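Drelik two-arm folding cell: long-term review

Category: Workplace equipment, laundry and garment handling
Configuration reviewed: two arms, padded board, wrist camera
Used at: Hamdan workwear rental, Brukanska site, finishing room

Hamdan hires out uniforms, and the Brukanska site finishes the trousers, tunics and aprons for the smaller accounts. Folding was done by hand on three tables until the Drelik cell came in last October. I run the shift that works next to it. What follows covers trousers only, as tunics still go to the tables.

Throughput

A practised folder at Brukanska does a pair of trousers in 13 seconds. The cell needs much longer and makes no secret of it. Its merit is that it goes on through breaks and the last hour of the shift, when hand output drops. On a normal day it finishes 200 pairs. The tables finish 770 between them. Anyone buying the cell to replace a table should read those two figures again.

Fold quality

Good on the lengthwise fold, fair on the second. Leg alignment is consistent once the waistband has been found. Heavy twill holds its crease and gives few problems. Thin polyester slides, and the arms will sometimes pull one leg ahead of the other. The software notices this perhaps half the time. The rest are caught at the packing bench.

The grip on a single layer is better than expected. The fingers close slowly and do not mark the cloth. Pockets with something left in them are a different matter, and a forgotten pen will stop the cycle.

What the work is like now

The brochure says the operator is "freed for other duties". In our case the other duties are loading, clearing faults and checking. One person per shift minds the cell and also keeps the packing bench supplied. Wrists and shoulders have had an easier time of it, and two folders who were on light duties are back on full hours. Against that, minding the cell is duller than folding. You cannot get into a rhythm with it, as it stops when it likes. We rotate every two hours. At first we rotated once a day, and by the afternoon faults were sitting uncleared.

Pay grades took longer to settle than the installation did. Minding is now graded one step above folding, and everyone on the shift has been trained for it. I would insist on both before signing for a unit. Training took 10 days per person on our rota, including the fault list, and Drelik's manual is thin on that.

Board and cover

The padded board is firm enough and the rounded edges do not snag. Clamps hold it well, though the handles stand proud and catch an apron if you walk past too close. Covers are bought separately. Dandent make a plain grey one which we found too slippery for polyester – a cotton ironing-board cover grips better and washes at 60.

Noise and upkeep

Quiet enough to talk over. Cable loops at the arms need looking at weekly. Screws on the brackets work loose and should be on the same check. Finger pads wear faster than stated.

Verdict

Worth having for a mixed site with steady trouser work and staff who have been asked first. Poor value as a way of cutting heads. Three stars, and a fourth if Drelik sort out thin fabrics.

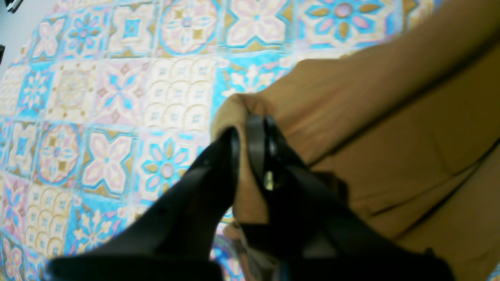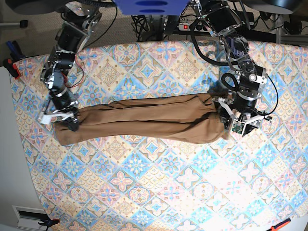 Brown trousers on the patterned cover: a pinched fold of the cloth (first), and both arms holding the folded pair, one at each end (second).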